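Sunday, April 4, 2021

Sourdough notes, Ilura starter

Best rise yet! Fed the Ilura starter at breakfast and it had doubled in 4 hours, with a lovely sharp apple smell. The Ravent flour is clearly what it wanted all along.
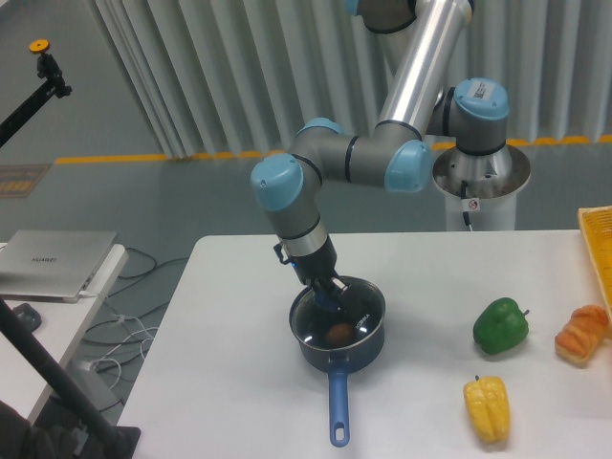
Hydration next. I dropped the water a little and the dough came together beautifully, far less sticky than the December batch. Shaping was a joy on a smooth white top like the one in the photo, dusted with rice flour. Two folds, 30 minutes apart, then into the basket.

Baking: still torn between the Carkudis tin and a lidded pan. A clear glass lid over a dark blue saucepan would let me watch the spring (must check what heat the glass can take). 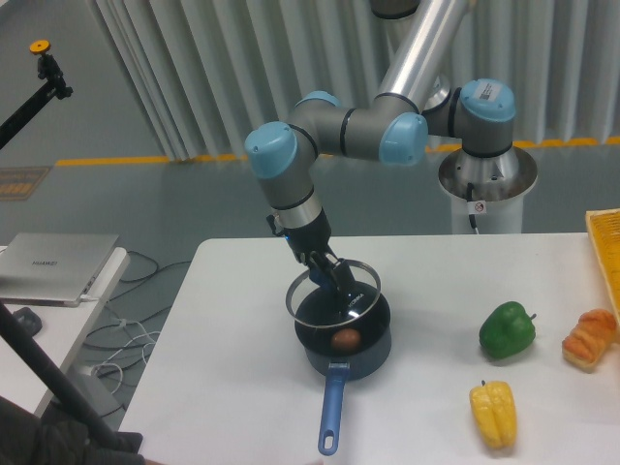
To try next

Alemneh rye, a small amount, same timings. Can't wait!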